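Compensation claims: where the Seltdale tenants stand

9 Jan 2021

The Bistbridge Community Legal Service has now lodged claims for 79 of the households moved out of Seltdale when the reservoir wall was raised. The first batch went to the relocation authority in December and the rest followed before the holiday closure. We expect written acknowledgement of each claim, and we will forward a copy to the household concerned when it arrives.

Most people reading this will know the background. Families who owned their houses were paid under the original agreement. Families who rented, or who farmed on a handshake arrangement with a landowner, were offered a moving allowance and nothing for lost gardens, sheds, fencing or grazing. Our view is that the agreement covers them too. The wording in clause 5 refers to "occupiers", and it does not say owners.

Kiyoshi Yoshida has been going through the files since winter and has read over 945 pages of correspondence between the authority and the landowners. He found letters in which the authority's own staff called the tenants occupiers, and these are now attached to every claim.
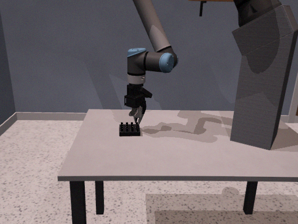
Proof of residence is still the weak point for a good many households. Rent was often paid in cash, and some families kept no receipts. Where that is the case we can use school enrolment letters, clinic cards, power bills or a signed statement from a neighbour. Please bring originals if you have them and we will copy them while you wait. Statements need to be plain and specific about what stood where on the block. The assessor has never seen your old house and has only your words, so put in the number of rooms, what the walls were made of and what was growing out the back.

The Cendovberg families are in a slightly different position. Their move was handled under a separate agreement, signed later, and it sets its own time limit. We have asked for an extension and have not had an answer. If you moved from Cendovberg and have not yet spoken to us, please ring this month.

The authority has offered to meet on the question of the shared grazing land – 434 hectares on its own survey – but only with one representative per district. We have asked for two. Notes from that meeting will be in the next newsletter if it goes ahead.

The outreach desk at the Yokoyama hall is open again on Tuesday mornings. Appointments are not needed, but anyone bringing a new claim should allow an hour. There is no charge for any of this work.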